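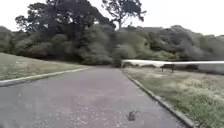 Path resurfacing and edging, two quotes, which would you take

kingi_road
Posts: 41
Tuesday

I look after the grounds for a small residents' association and we have an asphalt path that needs a decision before winter. Dark gray asphalt, concrete curb both sides, mowed grass to the left going up to the shrubs, rougher grass and a bench on the right. It runs straight up to the trees.

Jomevico quoted a full overlay, one and a half inches on top of what we have. Zoletti quoted crack fill and sealcoat only, and said to look at it again in a few years. The path is 272 feet long. Curbs stay in both quotes.

The grass is the other part. The left slope is thin and patchy and I want to overseed it. If I am having a crew in, do I seed before or after?

Thanks
Hemi Cosgrove

----------

mudflap
Posts: 1180

After. They will park on it whatever you tell them.

How much curb is showing above the asphalt right now? An inch and a half of overlay eats an inch and a half of curb. If you only have three inches you end up with a lip that water goes right over.

----------

kingi_road
Posts: 42

Went out with a tape. Just under four at the top end, closer to three and a half at the bottom on the bench side.

----------

D. Tamihana
Posts: 329

I'd sealcoat it. Foot traffic doesn't wear asphalt out. Sun and roots do, and an overlay does nothing about roots. You have big shrubs and trees right at the far end. If there is a root under that last stretch it will come up through new asphalt the same as old.

Save the money and put it into the slope.

Digby Tamihana

----------

mudflap
Posts: 1181

Disagree. Sealcoat on a path under trees is mostly paint. It gets slick with leaves on it and it wears off in patches. We did ours and had people complaining the first wet week. If the base is sound, overlay once and leave it alone.

----------

D. Tamihana
Posts: 330

Slick means they put it on too thick or left the sand out. Ask for sand in the mix and get it in writing. I have used it on two shaded paths and had no falls reported on either.

----------

closness_gardens
Posts: 67

Whichever you pick, sweep it properly first. Petals and grit end up stuck in the sealer if the crew is in a hurry. A leaf blower on its own leaves the fine stuff behind. Stiff broom, then blower.

For the slope: rake out the dead grass, scratch it up, seed in early fall, keep it damp until it comes up. Don't bother in June. A tall fescue blend will take the dry better than whatever you have there now. A quarter inch of screened compost on top if you can get it. On a slope the seed will wash down to the curb in the first heavy rain without something to hold it.

I would leave the rough side alone apart from a strip next to the curb. Mow that one mower width and let the rest grow. Keep it short around the bench too, so people can get to it.

----------

kingi_road
Posts: 43

That side is a sore point. Half the residents want it cut like the left and the other half like it long. I mow it when the complaints from one half get louder than the other.

----------

pruner_2
Posts: 15

Can you get the contractor to dig one small hole at the tree end before you sign anything? Ours did it for nothing. You'll see if there are roots in the base and then you aren't guessing.

----------

mudflap
Posts: 1182

Good idea. If there are roots, cut out that section and rebuild it, then overlay. If there aren't, I'll still say overlay.

----------

D. Tamihana
Posts: 331

And I'll still say sealcoat. But yes, dig the hole.

----------

kingi_road
Posts: 44

Called both. Zoletti will do a test hole next week at no charge. Jomevico wants $393 for it, credited back if we go with them. Going with the free one, and I'll post what they find. Seed is on hold until the crew is gone.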